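Progress report to the Canholm Fund
Project: Writing and Games Corner, Weltham Community House
Period: up to the end of April

Dear Kieran Dolan,

I am sending you the second report on our corner for adults who learn to read and write again. Please excuse me that it is shorter than the first one. The detailed list of expenses goes to you separately, as you asked.

In this period we held the evening group every week except one, when the heating was repaired. We have now more than 257 visits in the attendance book. Last year at the same time we were still waiting for the keys, so we are satisfied with this.

Of the 1000 dollars for materials we have spent 600. The biggest part was for paper, markers and the writing boards, which we ordered from Hanrahan. The first delivery had the wrong size and they changed it without cost, but we lost two weeks. The rest of the money we would like to keep for the autumn, when new people usually come.

The group from Trekavau Street joined us in March. They are 4 persons and all of them work in shifts, therefore we moved the start to 6:30 in the evening. Two of the older members did not like this change at first. We spoke with them, and they agreed to try it until summer.

About the method I can say the following. Learners are often afraid to write on paper, where every mistake stays. On a board they write more and they ask more. We also use checkered sheets for practicing the size of the letters, one letter in each square, and some learners take the sheets home. The board and the sheet are used at the same table, so the person can look from one to the other without getting up.

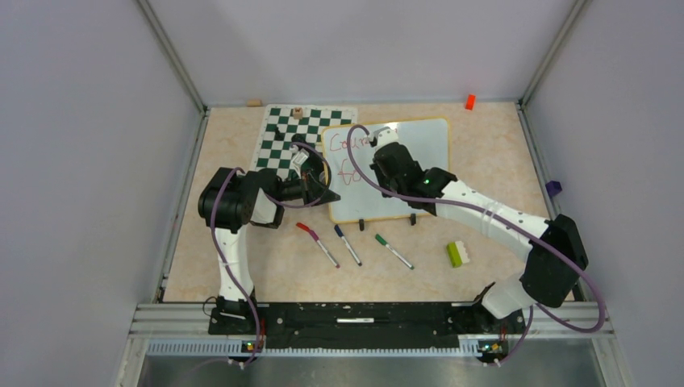

For the next period we plan three things. We want to prepare a small set of word cards on the subject of work and health, to make a simple folder for each learner, and to invite the library to one of our evenings. The library has answered yes, but the date is still open.

One question to you: may we use a part of the remaining money for bus tickets? Three learners live far away and miss lessons at the end of the month. I would need your answer before we order the folders.

With kind regards,
Coordinator, Weltham Community House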